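Section 4. Before You Run a Grasp Trial — Sim and Real Cell

Applies to: Kettler arm controller, Vasto scene package, both cells at Latolville and the training cell at Daltmont.
Rev. 2018-11-11. Replaces the August sheet. Throw the August sheet out, it has the old speed limit.

4.1 Who does what

One operator per trial. One. Operator holds the pendant or has the sim window in focus, not both. If you hand over mid-trial, stop the run, log it, start a new one.

Same rules in sim as on the floor. Yes, even when nothing can break. Habits from sim walk straight into the cell.

4.2 Set-up

1. Load the scene from the Vasto package. Not from your desktop. Local copies drift and then results dont compare.

2. Check the scene number against the job sheet. Bowl and dish scenes are filed under 2,917. Wrong number — close, reload, do not edit by hand.

3. Home the arm. Wait for the ready line on the controller.

4. Open the fingers fully, close, open again. Listen on the real cell. Grinding or a pause halfway = stop and call maintenance.

5. Set speed to 10 percent for the first approach. 40 percent is the ceiling for anything after that, real or simulated.

6. Turn on contact logging. It is off by default after every reload. Gets forgotten a lot.

CAUTION: Real cell only. Gate shut, reset pressed from outside, nobody inside the line. E-stop tested at the start of the shift and initialed on the card. No initials, no run.

4.3 Approach and grasp

1. Bring the gripper in over the open surface, never across another object.

2. Stop short of the object. Look at the wrist view before going on.

3. For bowls, cups and anything with a lip: one finger inside, one outside, pinch the rim. Don't try to span the whole bowl. Fingers don't open that far and you will push it off the table.

4. Line up the gap between the fingers with the rim. If one finger is near the rim and the other is well off, back out and rotate the wrist. Do not close and hope.
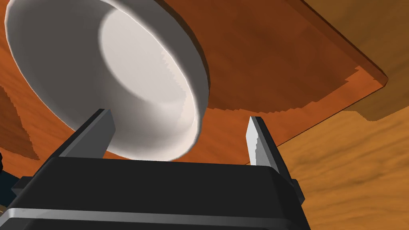 5. Close at low force. Hold. Read the contact log — you want contact on both fingers, not just one.

6. Lift a little way and hold again. Then carry on with the move.

NOTE: Jagged shadow edges in the render are a display setting. They don't affect contact results. Don't report them, don't raise the render quality to get rid of them, it slows the step rate and your timings come out wrong.

CAUTION: If a finger passes into the object in sim, the trial is void. Mark it V, not F. A fail is a real result and a void isnt.

4.4 If it goes wrong

Object slips — stop, open, back out straight. Log as F.
Arm faults — do not clear the fault untill you have written down the code.
Sim freezes — kill it, reload from the package, redo 4.2 from step 1. All of it.
Real cell, object on the floor — leave it. Stop, lock out, then go in.

Four faults in one session and the session is over. Send the log to the Daltmont desk and wait for a reply before starting again.

4.5 Closing down

1. Fingers open, arm home.
2. Save the log under the scene number plus your initials. No spaces in the name.
3. Real cell: power off at the cabinet, key back in the box.
4. Sign the sheet. Voids get listed too.

Section 5 covers finger changes and pad wear.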